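Ticket 318: Gripper drifts sideways during hand-guided demos, bin sorting task
Opened: 2022-12-11
Project: Plurkeck
Status: Open, waiting on parts

Problem
When the arm is guided by hand from the bins to the drop area, playback ends up to 20 mm off. Remote-control demos on the same bench are fine. The Flevon recorder shows no dropped samples.

Setup
Franka arm on the slatted table, cardboard over the slats, three blue bins behind or beside the work area depending on the layout.
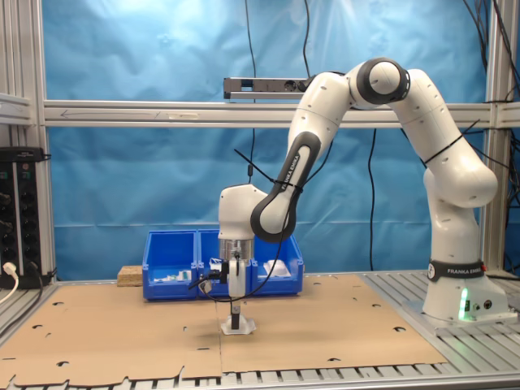 Steps tried
1. Restarted the recorder and re-ran the hand-eye calibration. No change.
2. Re-entered the tool weight. The value in the config dated from May, before the finger was changed. Drift went down but did not go away.
3. Recorded 4 new demos with the supplies layout, packets in the far bin, masks in the middle, syringes in front. 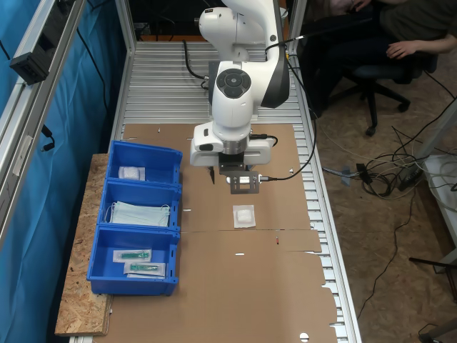 Playback missed the packet in 2 of the 4. Both misses were toward the side the sensor cable pulls from. We then moved the cable tie higher on the arm and recorded again with the gripper brought in low over the cardboard. 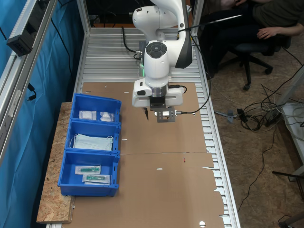
Gripper just above the cardboard, syringes in the front bin.

The offset is smaller with more slack, but it comes back when the wrist turns far. The same path by remote control repeats well, so the controller is probably not at fault. Fanetti support asked for a view with the base and the cable loop.

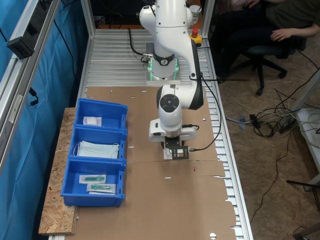
Base light green, cable looping out to the right of the arm.

Next
Swap in the longer Gunawardena cable when it arrives. Until then, record this task by remote control only and tag any older hand-guided demos "318" so they stay out of training.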